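Frühstücksecke, zweiter Anlauf

Ihr Lieben, nach dem letzten Rundbrief kamen so viele Mails zum Thema Arbeitsplatte, dass ich gleich dabei bleibe. Andri Riedl hat geschrieben, bei ihm seien es inzwischen 7 Geräte, und er schneide seine Zwiebeln auf dem Esstisch. Andri, ich verstehe dich so gut!

Bei uns war es im Winter ähnlich. Alles, was irgendwann einmal praktisch gewesen war, stand draußen, und wenn ich morgens Brot schneiden wollte, musste ich erst umräumen. Also habe ich mir an einem verregneten Sonntag Kaffee gekocht, die ganze Platte leer gemacht, einmal gründlich gewischt (die Krümel hinter dem Miniofen, reden wir nicht drüber) und dann nur das zurückgestellt, was wir zum Frühstück wirklich in die Hand nehmen.

Der Miniofen durfte bleiben, der Toaster auch. Ja, ich weiß, Ottilie Prantl hat mir schon im Herbst vorgerechnet, dass man mit dem Ofen allein auskommt. Aber zwei Scheiben Toast um halb sieben, dafür heize ich keinen Ofen an, und Brötchen passen nun mal nicht in die Schlitze. Die beiden stehen jetzt eng zusammen auf einer Seite, und damit habe ich meinen Frieden gemacht.

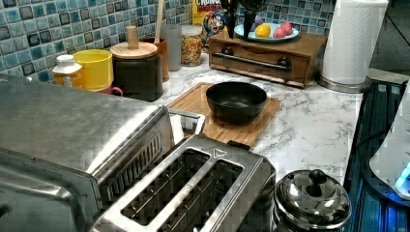 Am meisten gebracht hat die hintere Reihe. Früher standen Becher, Dosen und Kochlöffel über die ganze Platte verteilt, jetzt kommt alles Kleine an die Fliesen, und davor bleibt das Bambusbrett. Das Brett ist bei uns so eine Art Parkplatz: Schüssel drauf, Müsli rein, essen, Schüssel weg, abwischen. Meine Tochter hat das sofort verstanden, mein Mann braucht noch ein bisschen.

Über das Umfüllen von Frühstücksflocken haben wir zu Hause richtig gestritten. Ich finde die bunten Ringe im Glas mit Metalldeckel einfach hübscher, und man sieht, wann Nachschub fällig ist. Die Schachtel mit Cap'n Crunch wollte aber partout niemand umgefüllt haben, der Käpt'n muss mit an den Tisch, sonst schmeckt es angeblich anders. Na gut! Dann eben ein Glas und ein Karton, ich habe schon größere Kompromisse geschlossen.

Noch ein Wort zum Edelstahl, weil Reto Rainer danach gefragt hatte. Ich nehme ein feuchtes Mikrofasertuch mit einem Tropfen Spülmittel, immer in Schliffrichtung, und reibe gleich trocken nach. Vorher Stecker ziehen und alles abkühlen lassen, bitte. Auf den polierten Sachen sieht man trotzdem jeden Finger, damit muss man leben oder Handschuhe tragen.

Im nächsten Rundbrief geht es an die Schubladen, und davor graut mir ehrlich gesagt ein wenig. Wer einen guten Trick für Deckel ohne Dosen hat, schreibt mir bitte bis Montag, 5. April, dann kommt er noch mit rein.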